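23 January 2021 -- whelping room notes

Tutia is up 80 grams since yesterday, so I can stop fretting over her (for a day, anyway). Graster is still the piggy one and shoves everybody off the back teats. I moved him to the front twice and he went right back!

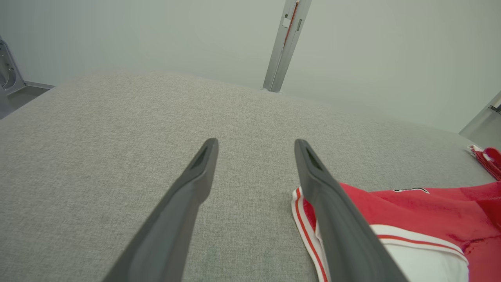 Arlo Benavides stopped in to look at the dam. Her gums are good and she's eating, but he wants her on 2 extra meals until the pups start on mush. I mixed up a 1000 ml batch of puppy gruel base and froze it flat in bags, labels on the outside this time. Lyle, if you take the night check, please write the weights in the book and not on your hand.

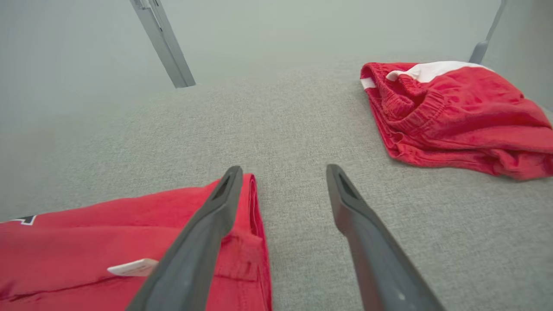
Still need to settle on the worming dates. Haverford's litter got theirs at two weeks and had no trouble -- I'd like to do the same with ours. Scale needs a new battery. Trastell has a little crust by one eye, wiped it with saline, will look again at the late feed.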